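The Table from Illey

I bought the table off Amnuay Khunthong on a Sunday, which was my first mistake, as my sister would say, because the Illey bus only runs twice on a Sunday and a table doesn't fold.

"It's a good table," he told me. He had his palm flat on it like it was a horse. "My aunt ate at this table. She did her crying at it too."

"How much for one without the crying?"

He laughed and knocked 10 pounds off. I'd have paid the lot, mind you! I'd already fallen for it, that pale wood with the lines running along it, bending a bit here and there like a stream going round stones. I followed one with my finger while he went looking for string.

We got it on the bus. I won't go into how. The driver said six words to me the whole way and two of them were rude, and a woman with a bag from Flotow put her elbows on it as far as the bridge and ate a pear.

Well, then it was in my kitchen, and I sat at it, and I couldn't put anything down. Not a cup, not the post. I ate my toast standing at the sink for a week (my sister rang in the middle of this and I told her I was sitting down). It felt like somebody was still using it. I'd lay my hand there and think, sorry, are you finished?

In the end I rang Amnuay.

"What did she eat?" I said. "Your aunt."

He had to think. Rice soup, he said, mostly, with too much ginger. And she'd hum. So I made rice soup with too much ginger, a pan of it that would have done 20 people, and carried a bowl over and stood there holding it till my thumbs hurt.

Then I hummed a bit, feeling daft, and put it down.

I've left a ring on it since, and a scratch, and I've done some crying of my own at the far end. Amnuay's coming for his tea on the late bus. I've told him to bring the ginger.

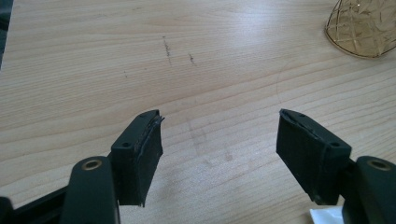
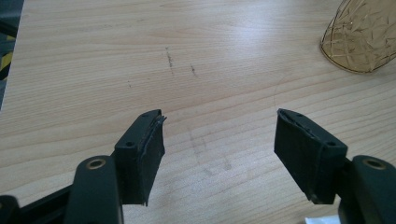 Light wood, with the grain showing.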